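Startseite » Entspannung » Atemtrainer » Westari 824

Westari 824 Atemtrainer

Tischgerät zur Taktung der Atemfrequenz bei Atem- und Achtsamkeitsübungen. Kein Medizinprodukt.

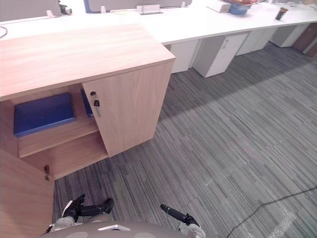 Technische Daten
Artikelnummer: 1671
Höhe: 65 mm
Taktgeber: optisch und akustisch, getrennt abschaltbar
Stromversorgung: USB-C
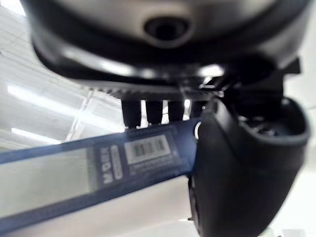

Brestance, März 2022
Die Firmware speichert nun auch abgebrochene Sitzungen. Ältere Geräte werden ab April umgestellt.

Das Übungsprotokoll wird nach jeder Sitzung auf Papier übertragen. Der Vordruck 1381 liegt bei. Für die Ablage eignet sich ein flacher Kasten wie der blaue mit weißem Etikett auf dem Deckel.

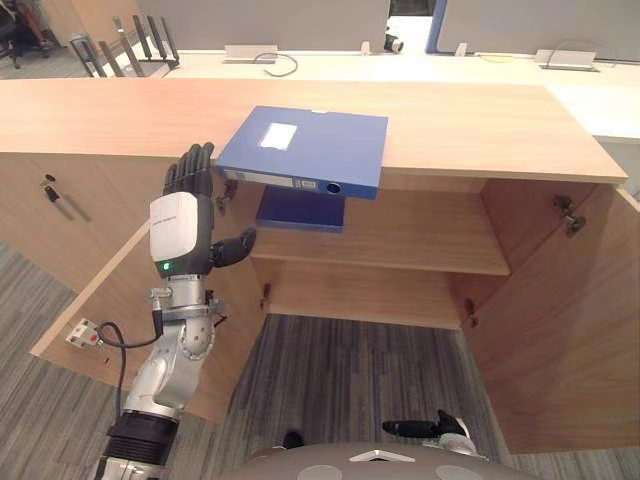

Der Atemtakt wird über den Drehring eingestellt. Die Einatemphase darf nicht länger sein als die Ausatemphase. Ausgefüllte Vordrucke gehören liegend in einen Kasten wie den blauen im Schrankfach, Etikett nach oben.

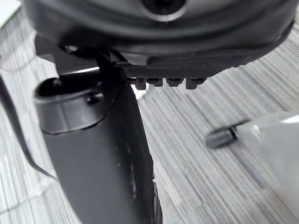 Ein Wechsel des Takts während der Sitzung wird im Protokoll vermerkt.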